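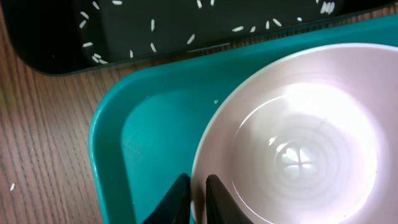
Grundano Fine Pick Kit for school and club arms

Club loan equipment, page last revised 24 October 2026

The Grundano kit is a set of gripper fingertips and practice materials for the small-parts round at the Basden student robotics challenge. Clubs can borrow it or buy it outright. We have used one since April and we're in two minds about it, so read the whole page before you put your name down.

The task it was put together for is rice. Grains start in a bowl on one tray and are supposed to finish spread out on another. On paper it teaches fine positioning, and the brochure calls it "competition ready out of the box". We would call it ready for a fair bit of fiddling. Grains end up on the table and in the wrong tray, and the scoring sheet takes points off for both.

What's in the loan tub

One pair of narrow black fingertips with mounting screws
Two shallow trays, one black and one teal
One glazed bowl
A zip bag of uncooked white rice
Printed task card and scoring sheet

You supply the arm, the wrist camera and a laptop. The fingertips bolt straight onto the Serra teaching arm. They also go on the Bosteo with the adaptor plate, which is sold separately and is not mentioned anywhere on the front of the box.

What the maker says, and what we found

"Picks single grains." It can. In our club trials the students got six clean single picks in a row once, after most of an afternoon spent adjusting finger height, and have not matched it. Picking from a flat tray is a good deal harder than picking from a heap, so ask which one a demonstration video is showing before you get excited by it.

"Vision friendly colours." Half true. White rice on the black tray stands out very well and a simple threshold will find it. The bowl is another matter. It's a very pale pink with a shiny glaze, and under ceiling lights the glare on the inside wall washes out to almost white, with a second bright patch reflected in the base. Our Year 10 group's detector kept reporting rice where there was only reflection. A matte bowl in a dark colour would have fixed this for a couple of dollars.

"Suitable for beginners." We doubt it. A first-year team will have a better time with wooden blocks or bottle tops. The kit suits students who can already calibrate a camera to the arm and who don't mind a slow term.

"Teaches machine learning." The kit contains no software. If your students record their own runs and train something on them, good for them, but they could do that with any object in the cupboard.

Setting up

1. Fit the fingertips with the arm powered off. Finger-tight, then a quarter turn.
2. Tape both trays down. They slide on a polished table.
3. Set the bowl on the teal tray and mark its position with a pencil dot on masking tape.
4. Turn off any lamp directly overhead if the room allows it.
5. Run the empty-gripper routine before adding rice. The fingertips are longer than the standard ones and will hit the bowl rim if the old tool length is still saved.

Borrowing

Loans run for three weeks. Clubs entering the Basden challenge get first call. Sweep up before you pack: rice in the screw compartment has already cost us one set of threads. Replacement fingertips are $26 a pair and in our experience the tips wear at the corners, so budget for a spare set if you plan to compete.

Would we buy another? Probably only the fingertips. The rest can be had from a kitchen shop.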